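A mesa de jantar que também é secretária

Na edição de outubro prometi voltar ao assunto dos móveis "dois em um", e volto com menos fé do que tinha. A Tondden mandou-me mais um comunicado sobre a sua linha para casas pequenas, desta vez com a garantia de que uma única mesa serve para trabalhar, jantar, passar a ferro e receber a família. Li tudo até ao fim. Continuo sem saber onde fica o computador quando chega a sopa.

O argumento é sempre o mesmo: os apartamentos encolheram, logo os móveis têm de fazer mais. A primeira metade é verdade. A segunda convém muito a quem vende móveis. Uma mesa extensível com 6 lugares ocupa, fechada, quase o mesmo que uma mesa normal, e custa bastante mais. As calhas, que são a parte que justifica o preço, são também a parte que empena primeiro.

Perguntei à Nele Jacobs, que desenhou interiores para a Palacios durante 14 anos, quantos clientes abrem de facto a mesa depois do primeiro Natal. Riu-se. "Abrem para mostrar às visitas como é que abre", respondeu. Na casa dela há uma mesa fixa e um banco comprido encostado à parede.
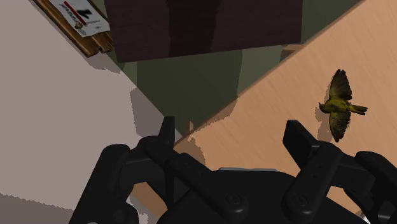 Depois há a questão da cor das paredes, que os catálogos deste ano resolveram tratar como se fosse arquitetura. A Rastcombe afirma que um tom escuro atrás dos móveis "aprofunda" a divisão. Gostava de ver essa profundidade medida com uma fita métrica. Pintei a minha sala de um azul fechado há duas primaveras e o que ganhei foi uma conta de eletricidade maior, com o candeeiro aceso desde as quatro da tarde.

O Mebrat Lencho, leitor antigo desta página, escreveu a defender o contrário. Vive num estúdio com a mulher e jura que a cama rebatível da Trotska lhes mudou a vida. Acredito nele, mas pedi-lhe contas: a cama sobe todas as manhãs? Respondeu que sobe 5 dias por semana. Nos outros dois fica em baixo e almoçam sentados nela. Continua a ser melhor resultado do que o meu, que vendi uma igual ao fim de um inverno.

Para quem está mesmo a pensar comprar, sugiro um teste barato. Marquem no chão, com fita de pintor, o tamanho da mesa aberta e o espaço das cadeiras puxadas para trás. Deixem lá a fita uma semana e tentem não a pisar a caminho da cozinha. E desconfiem da etiqueta "100% reversível" que aparece agora em tudo. Escrevi a duas lojas a perguntar o que quer dizer. Uma mandou-me outra vez o catálogo, a outra ainda não respondeu.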